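Candier Folding Laundry Table — white, metal legs

Back in stock, small batch. Same table as last year, new rubber feet (old ones slid on tile, sorry to everybody who wrote in).

Top wipes clean. Folds flat, goes behind a door or under a bed. Height is low on purpose — you can work at it sitting down. Two people can use it from opposite sides if nobody is in a hurry.

Laundry day, shirts and all: 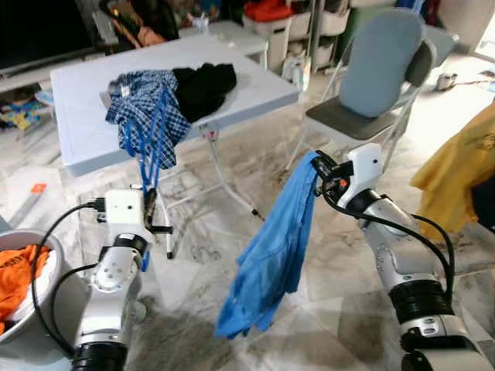
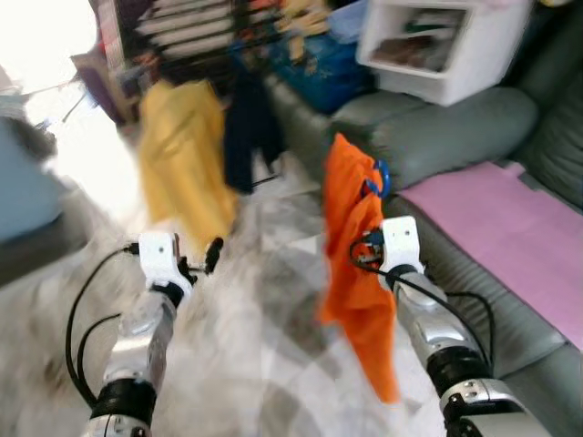
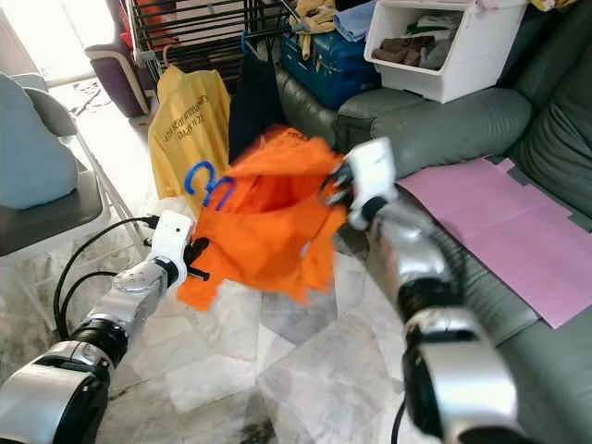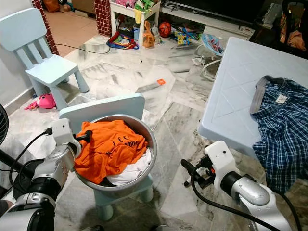
Ships in a flat carton, legs already on. Pull them out till they click, done. If one is stiff, dry soap on the hinge, not oil. Oil gets on the clothes, ask me how I know.

Weight limit: a full basket of wet towels is fine. A person is not. Please dont stand on it to reach the curtain rail.

Goes well with the Kemier hangers (packs of 3, mixed colors) and the Tirnberg drying rack, both sold seperately. Buy the rack and table together and shipping is charged once.

157 left as of this morning. The next lot is due in November, price may go up a little, freight is what it is.

Returns: 3 weeks, unused, in the carton. Scratched in transit — send a photo, we send a new top, keep the legs. Orders in by 2 pm go out same day, later ones next morning.

Questions to Po-yen Liu at the shop desk. Email is quicker than phone.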